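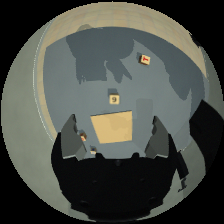

Warum tragen manche Vögel einen Ring am Bein?

Vielleicht hast du schon einmal einen Storch oder eine Möwe mit einem Ring am Bein gesehen. So ein Ring ist kein Schmuck. Er ist eine Art Ausweis. Auf ihm stehen Buchstaben und Zahlen, und jede Kombination gibt es nur ein einziges Mal.

Wie kommt der Ring an den Vogel?

Kleine Vögel werden mit einem sehr feinen Netz gefangen. Die Fäden sind so dünn, dass die Vögel sie kaum sehen. Sie fliegen hinein und fallen in eine Tasche aus Netzstoff. Dort holt sie der Beringer vorsichtig heraus. Das darf nur machen, wer es gelernt und eine Erlaubnis hat.

Danach geht es schnell. Der Beringer bestimmt die Art, misst den Flügel und wiegt den Vogel. Mit einer besonderen Zange drückt er den Ring zu. Der Ring muss sich am Bein noch drehen können, darf aber nicht über den Fuß rutschen. Für einen Zaunkönig braucht man einen viel kleineren Ring als für einen Bussard. Dann fliegt der Vogel wieder weg.

Störche bekommen ihren Ring meistens schon im Nest, wenn sie noch nicht fliegen können. Junge Störche stellen sich bei Gefahr tot und bleiben ganz still liegen.

Stört der Ring?

Die Ringe für kleine Vögel sind aus leichtem Metall. Der Vogel kann damit fliegen, baden und brüten wie vorher.

Was erfährt man dadurch?

Wird ein beringter Vogel später noch einmal gefangen oder gefunden, kann man nachsehen, wo er den Ring bekommen hat. So weiß man, wie weit er gezogen ist und wie alt er mindestens ist.

Arnel Soriano beringt Vögel am Lindemann-Weiher. Im Februar fing er dort an einem Morgen 31 Vögel, vor allem Kohlmeisen und Blaumeisen. Einige trugen schon einen Ring aus dem Vorjahr - sie waren also im selben Gebiet geblieben. Eine Blaumeise kam von einem Ort, der 59 Kilometer entfernt liegt. Für eine Meise ist das eine ziemlich weite Reise.

Was tun, wenn du einen Ring findest?

Fass einen toten Vogel nicht mit bloßen Händen an. Hol einen Erwachsenen dazu. Schreibt alles ab, was auf dem Ring steht, auch die kleinen Buchstaben. Notiert den Ort und das Datum und meldet den Fund einer Vogelwarte. Bei großen Vögeln kann man den Ring oft mit dem Fernglas lesen - dann bleib auf Abstand, damit der Vogel nicht auffliegt.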